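Pádraig Ó Conaill picks up on the second ring and asks if I mind him eating toast while we talk. I don't, so that's how we start, him chewing in his kitchen in Stanidville and me trying to get my notes in order (I had them in order, then the cat sat on them).

He's been writing the names of towns that don't exist since he was a kid. Names, mind you, before maps. "I'd fill the backs of my school copybooks," he says. "Just lists. Hjaltested, Bradska, that sort of thing. I didn't care where they were. I wanted to know what they sounded like if you shouted them from a train."

These days he has a whole country, Skumivau, and a book of walks through it, 47 of them, every one on foot and every one made up. I read it over a weekend in January with my feet on the radiator and I loved it! There's a bus timetable in the middle that I checked for mistakes like an idiot. I found one, too. The last bus to Bradska leaves before the one ahead of it.

"Oh, that's on purpose," he says, and then there's a long pause. "No, it isn't. I'll have to fix that."

I ask how you begin a place like that, and he says small, always small. A corner shop first, then who's cross with the corner shop. He threw out 400 pages of history, kings and treaties and all, before he wrote a single walk he liked. "I knew who'd won every war and I couldn't have told you where to buy an onion."
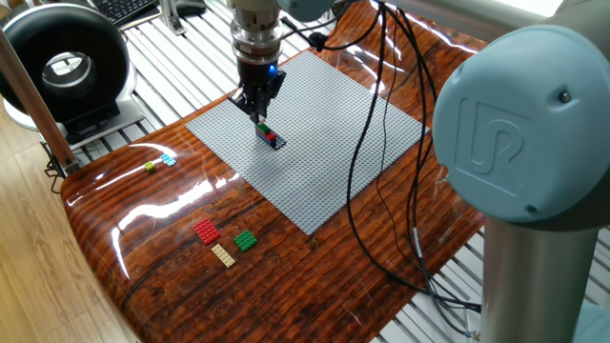

Marit disagreed when I read her that bit over the phone. She wanted the kings back, and said she'd pay extra for a book with the treaties in it and would happily skip the onions. I passed this on to Pádraig, who laughed so hard he had to put the toast down.

"Tell her they're in a box under the stairs. She can have them if she pays the postage."

He works three hours in the morning, no music, and then walks the real hills behind his house, where he does most of his stealing. The stile in the ninth walk is real. So is the rude sign on the gate, though he's cleaned up the spelling.

Does he ever get homesick for Skumivau? I felt silly asking, but he took it seriously. "For Hjaltested, yeah. I wrote the harbor in a bad winter and I was there more than I was here. I still know which step is loose."

There's a second book coming, set on the far coast, and he's stuck on what they'd have for breakfast. I suggested toast. He's thinking about it.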